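Flarkon G2 Parallel Gripper – Replacement Finger Set and Finger Carrier

Part group: end effectors, service parts
Page revised 02/07/2019

Overview

The G2 finger set is a direct replacement for the black two-finger assembly supplied with Flarkon G2 electric grippers. It includes both fingers, the finger carrier, the carrier screws and a new return spring. The revised carrier corrects a fault found in earlier units, in which one finger could lose its zero position under side load and close on a false width reading. Owners of affected grippers should read the service notice on this page before running any unattended pick sequence.

The set fits single-arm and dual-arm cells. On dual-arm cells, order one set per arm. Mixed carriers on the same controller are not supported, as both grippers share a single width table.

Service notice: false grip signal

Affected units are G2 grippers with a carrier stamped 979 on the inside face. Units with any other stamp, or with no stamp, are not affected.

The fault appears when a finger contacts a fixed object from the side during the approach, before the close command. Tray walls and bin edges are the usual cause. The side load turns the carrier slightly on its shaft. The encoder sits on the motor side and does not see the movement. When the gripper next closes, the controller reads a width offset of up to 9 mm and may report an object held when the fingers are empty, or stop short and report an empty grip with the object between the fingers.

The second case is the more serious one. The arm treats the grip as failed, keeps the fingers at the stopped width and starts its retry move. Any object still between the fingers is carried at low force and may be dropped outside the work area. In cells where a person loads the table by hand, the retry move can also begin sooner than the operator expects.

The fault was first isolated by Ryota Sakai at the Leltenon test cell during fruit sorting trials. The controller log showed 57 retry moves in one shift, all from the same arm, with no motor or communication error recorded. Swapping the controller channels left the fault on the same gripper. Swapping the carrier cleared it.

Conditions that raise the risk

Picking close to a rigid wall is the main one. Round items resting against the outside of a tray bring the finger down within a few millimeters of the tray edge, and a small error in the taught height or angle is enough to make contact. Paper and film table coverings add to this where they crease, as the tray no longer sits at the taught height. 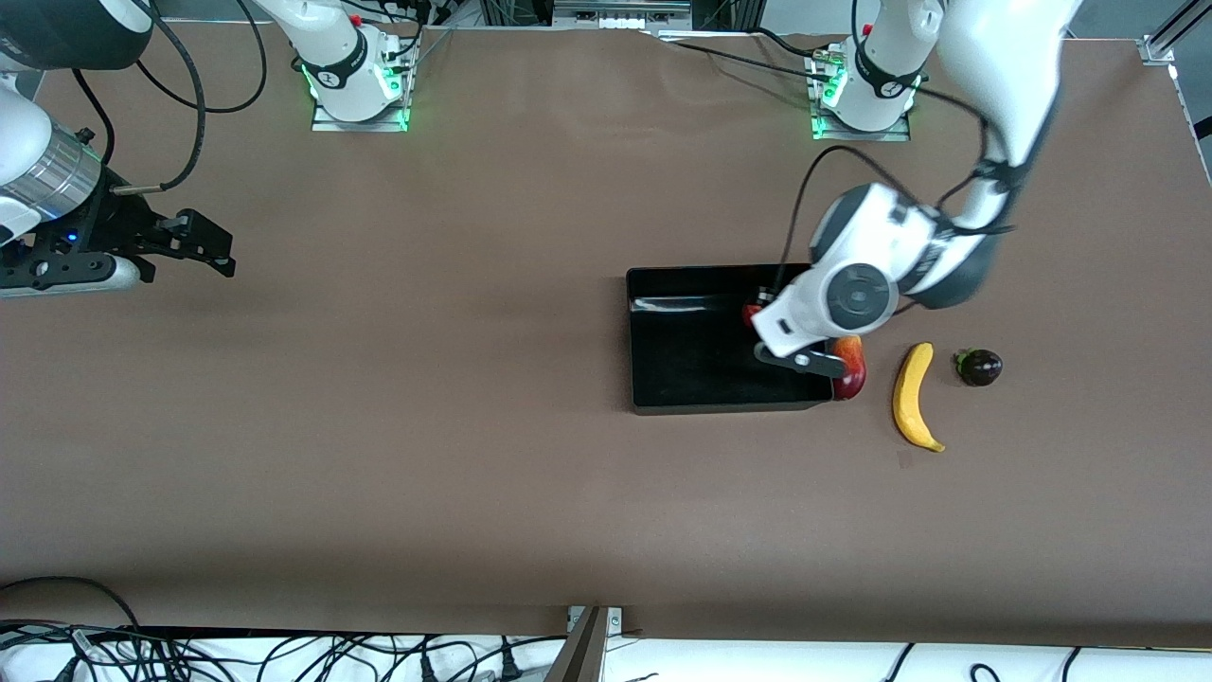 Checking a gripper in service

1. Stop the program and press the emergency stop. On dual-arm cells, confirm that both arms have stopped. The G2 holds its last width with power removed, so keep hands clear of the fingers until the release screw has been turned.

2. Read the stamp on the inside face of the carrier. If it is not 979, no further action is needed.

3. Turn the release screw and open the fingers fully by hand. Press each finger sideways at the tip. Any movement that does not spring back means the carrier has slipped and the set must be replaced.

4. If there is no movement, the gripper may stay in use at reduced speed until the new set is fitted. Set the side-load limit to its lowest value and raise the approach point so the fingers clear all tray edges.

Do not tighten the original carrier screws to remove play. This distorts the shaft seat and the replacement carrier will not fit.

After fitting

Run the width calibration from the controller menu, then close the gripper on the supplied gauge block. The reading must match the size marked on the block. Old width tables must be deleted; restoring one from backup brings the offset back. Prisum controllers keep a second copy in the recipe folder, and this has to be removed separately.

The revised carrier is keyed to the shaft and was cycled 2,000 times with side contact on every approach. No shift in zero position was measured. The test procedure was written by Renji Matsuda and is available on request.

Contents

Finger, left and right – one each
Keyed finger carrier – one
Carrier screws with thread lock – four
Return spring – one
Gauge block – one

Compatibility

Flarkon G2 and G2-L, all cable lengths. Uchida wrist flanges require the existing adapter plate, which is reused. Not compatible with the G1.

Ordering

Sets for carriers stamped 979 are supplied at no charge until the end of December. Include the gripper serial number and the number of arms in the cell. Return the old carrier in the same packaging.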